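Housing and Interiors
Week 6 handout: Daylight in the bedroom
Instructor: Moataz Hegazy

Most people spend a third of the day in the bedroom and give its window very little thought. This week covers where daylight comes from, how far it reaches, and what a tenant can change without asking the landlord.

Window height matters more than width. As a rule of thumb, useful daylight reaches into a room about twice the height of the top of the window. A tall, narrow window lights the back wall better than a low, wide one — keep this in mind when you read the Dirnia floor plans.

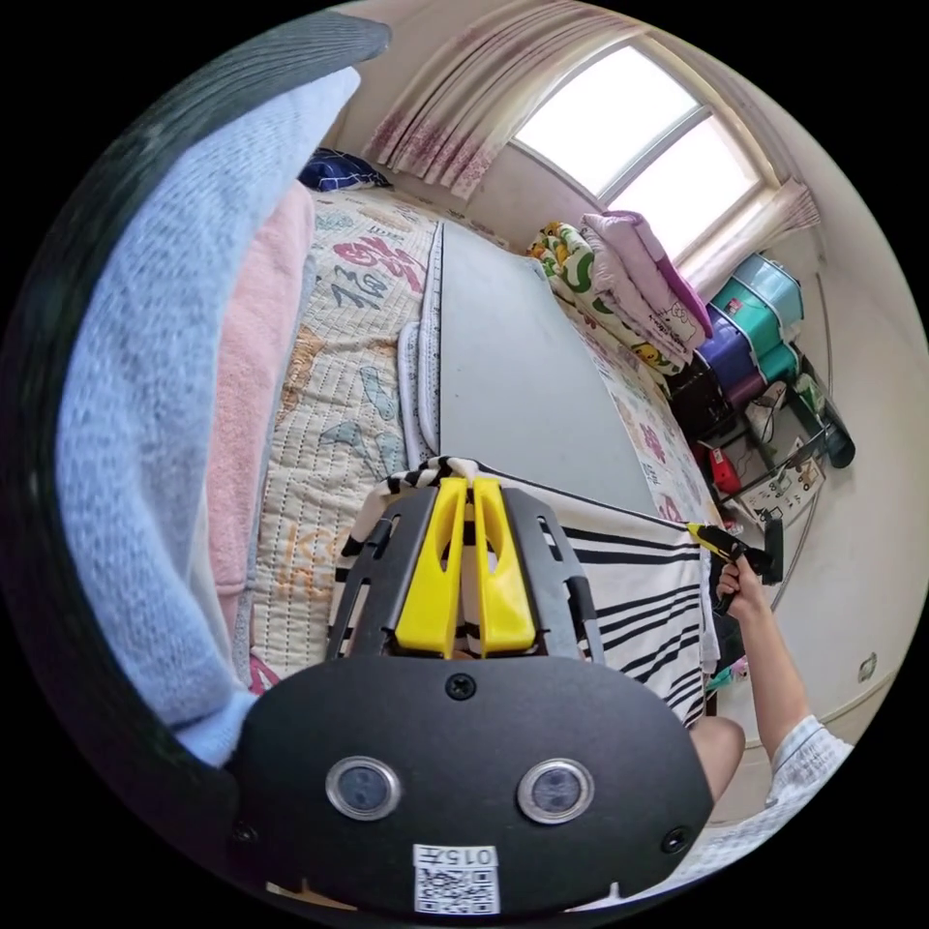

Reading time: 3 minutes

Bed placement is the second topic. A bed with its foot toward the window gets morning light in the sleeper's face if the window looks east. With the head under the window, glare drops but drafts become a problem in winter. Hicham Saber's survey of rental units in Flivska covered 434 bedrooms and found that most had only one wall long enough for a double bed.

Curtains should hang wide of the glass so they clear it when open. Pale walls help, and so does a pale ceiling.

For next week
Read Saber, pages 110 to 118. Sketch your own bedroom to scale, mark north, and note where the sun falls at 8 a.m. and at noon. Sketches are due at the start of class. The final project brief goes out in December.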